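4장. 벽걸이 선반 설치

4.1 설치 전 확인

Zirside 벽걸이 선반은 실내 벽면 전용입니다. 욕실, 베란다, 외벽 안쪽처럼 결로가 생기는 곳에는 설치하지 마십시오. 상자를 열면 먼저 부품 봉투의 라벨과 3장의 부품표를 대조하십시오. 빠진 부품이 있으면 조립을 시작하지 말고 구입처에 교환을 요청하십시오.

필요한 공구는 다음과 같습니다. 상자에는 들어 있지 않습니다.

전동 드릴과 콘크리트용 비트
십자 드라이버
수평계
줄자와 연필
마스킹 테이프
보안경

석고보드 벽이라면 Plirkix 석고보드용 앵커를 별도로 준비하십시오. 기본 포함된 칼블럭은 콘크리트와 벽돌 벽에만 사용할 수 있습니다. 두드렸을 때 속이 빈 소리가 나면 석고보드일 가능성이 높습니다. 판단이 어려우면 콘센트 커버를 열지 말고 시공 업체에 문의하십시오.

4.2 위치 정하기

1. 선반 본체의 길이는 1000mm입니다. 좌우로 손이 들어갈 여유를 두고 벽면을 고르십시오.

2. 문 옆에 설치할 때는 문을 끝까지 열어 손잡이가 닿는 지점을 벽에 표시하십시오. 표시한 지점과 선반 끝이 겹치면 위치를 옮겨야 합니다. 도어 스토퍼만 믿고 간격을 줄이지 마십시오.

3. 벽에 액자가 걸려 있으면 선반 작업이 끝날 때까지 내려 두십시오. 드릴 진동으로 못이 빠지는 경우가 있습니다.

4. 스위치와 콘센트의 바로 위, 바로 아래는 피하십시오. 전선은 대개 수직으로 지나갑니다.
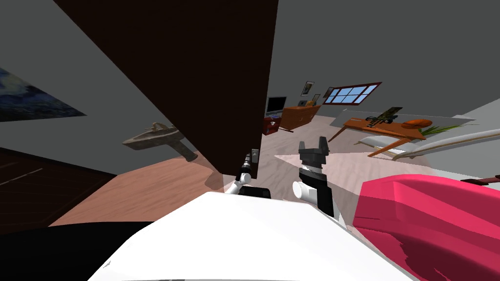
컴퓨터 그래픽 이미지

5. 높이를 정합니다. 책상 위에 설치할 때는 상판에서 선반 밑면까지 모니터가 들어갈 높이가 남는지 확인하십시오. 현관이나 복도라면 지나다니는 사람의 머리에 닿지 않는 높이로 잡으십시오.

참고: 어린이가 있는 집에서는 매달릴 수 없는 높이에 설치하십시오. 소파나 침대를 딛고 올라설 수 있는지도 살펴보십시오.

4.3 구멍 뚫기

1. 마스킹 테이프를 벽에 수평으로 붙이고 수평계로 확인합니다.

2. 테이프 위에 브래킷 구멍 위치를 표시합니다. 좌우 브래킷의 중심 간격은 695mm입니다. 한쪽을 먼저 표시한 다음 줄자로 재어 반대쪽을 표시하십시오.

3. 각 브래킷의 위쪽 구멍과 아래쪽 구멍은 92mm 떨어져 있습니다. 브래킷을 벽에 직접 대고 표시하면 오차가 줄어듭니다.

4. 보안경을 쓰고 드릴을 벽과 직각으로 대어 천천히 뚫습니다. 비트에 테이프를 감아 깊이를 표시해 두면 편리합니다. 깊이는 칼블럭 길이보다 조금 깊게 합니다.

5. 청소기로 구멍 안의 가루를 빨아냅니다. 가루가 남으면 칼블럭이 끝까지 들어가지 않습니다.

주의: 뚫는 도중 금속에 닿는 느낌이 나면 즉시 멈추십시오. 배관이나 전선일 수 있습니다. 힘을 더 주거나 타격 모드로 바꾸지 마십시오.

4.4 브래킷 고정

1. 칼블럭을 벽면과 같은 높이가 될 때까지 두드려 넣습니다. 석고보드 벽에서는 앵커 포장에 적힌 방법을 따르십시오.

2. 브래킷을 대고 위쪽 나사를 먼저 조입니다. 이때는 완전히 조이지 않습니다.

3. 아래쪽 나사를 넣고 수평을 다시 확인한 뒤 모두 조입니다. 마지막은 반드시 손 드라이버로 마무리하십시오.

4. 브래킷을 손으로 눌러 흔들림이 있는지 봅니다. 흔들리면 나사를 빼고 구멍 상태를 점검하십시오. 헐거워진 구멍은 다시 쓸 수 없습니다.

4.5 선반 올리기

1. 두 사람이 양쪽 끝을 잡고 선반을 브래킷 위에 올립니다.

2. 선반 뒷면을 벽에 붙이고 밑면의 홈을 브래킷 돌기에 맞춥니다. 홈에 맞으면 앞으로 당겨도 빠지지 않습니다.

3. 밑에서 잠금 나사를 끼웁니다. 잠금 나사는 다른 나사보다 짧습니다. 긴 나사를 쓰면 상판을 뚫고 나옵니다.

4. 마스킹 테이프를 떼어냅니다. 벽지 위라면 아래 방향으로 천천히 당기십시오.

주의: 잠금 나사를 끼우기 전에는 선반에 아무것도 올려놓지 마십시오.

4.6 설치 후 점검

설치 다음 날 나사를 한 번 더 조여 주십시오. 이후에는 3개월마다 점검하는 것이 좋습니다. 무거운 물건은 가운데보다 브래킷 위쪽에 놓으십시오. 최대 하중은 벽 종류에 따라 다르므로 2장의 하중표를 참고하십시오.

Sorkico 조명 키트를 함께 사용할 때는 선반을 올리기 전에 밑면에 레일을 먼저 붙여야 합니다. 레일 부착 순서는 5장에 있습니다.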